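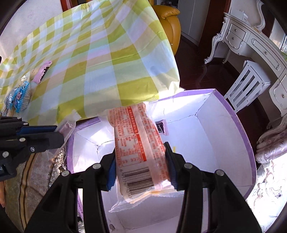
When packing mixed snacks into a box, what goes in first?
The heavy flat stuff, then anything in a stiff tray, then pillow bags standing on their ends, and crumbly pastry last on top.

Packing Small Foods, Unit 4 handout
Solterness evening course, home and small shop packing
November 20, 2022

Notes from the talk plus what went up on the board. Bring this back for the practical, we won't print it twice.

1. Kinds of wrapper

Pillow bag — a tube of film, crimped seal at each end, usually a long seam down the back. Most single snacks come like this. Has air or gas in it, the air is the cushion. Don't squeeze it out to make room.
Foil bag — better against light and damp, crinkles, holds its shape after you fold it. Sharp corners. Keep off thin film.
Clear wrap — you can see the pastry, so can the customer, so every crack shows.
Twist wrap — candy mostly. Comes undone if rubbed. Put in a small bag of its own.

Crimped end is the weak point. Pick up by the body of the pack. Pulling one out of a full box by the crimp is how seals open, and you won't notice untill the thing is stale.

2. The box

Open all the flaps and crease them back before you start. Half-folded flap inside = lost corner. Run a thumb down each inside corner so the walls stand square.

White-lined boxes are nice for this, dark wrappers show up against the wall and you don't leave one behind when emptying. Colored rim or lid edge: check it doesn't rub off on pale film.

Box for the practical is the Jinora medium. Limit for our purposes 4000 grams packed. Nobody should get close with snacks, but someone always brings jars.

3. Sorting before packing

Everything out on the table first. A wipeable cloth is fine, plastic checks, whatever you have. Let the pile be a pile, then pull out groups:

heavy or hard
flat
puffed
crumbly
anything already open (goes home with you, not in the box)

Then look at the labels. Turn each pack so the date is toward you. Dates hide on the crimp, near the barcode, sometimes on the back seam. Imported packs may print year first, then month, then day. Also check if it is a made-on date or a best-before date, and if you can't read the label ask somebody who can. Don't guess.

Shortest date on top. If a pack runs out before the end of January, it doesn't go in a mailed box at all.

4. Filling

Base layer flat, no gaps wider than a finger. Second layer on end, labels facing the same way. Small loose items go down the sides against the walls — last, they fall to the bottom otherwise and get crushed.

Leave a little room under the lid. Paper fill, not plastic film, film slides. Close the flaps, tilt gently, listen. Rattle means open it up again.

Strong smells: dried fish, spice mixes, mint. Separate box or double bag. The Ketidora sample set last term came out all tasting of mint, biscuits included.

5. Contents list

One line per kind, not per pack. Name, weight, date, any nuts or milk or wheat shown on the label. Tape a copy inside the lid and keep one. A box of 24 small packs takes 14 minutes to list if sorted first, way longer if not.

6. For next time

Bring mixed wrapped snacks, 500 grams total, at least three wrapper types. Nothing chilled.
Read the Saragih pages on seals, the first half only, second half is machinery and we skip it.
Draw your layer plan before you come. Pencil, one sketch per layer.

Marked on: square corners, dates readable from the top, no crushed crimps, list matches the box. Neatness of the sketch isnt marked.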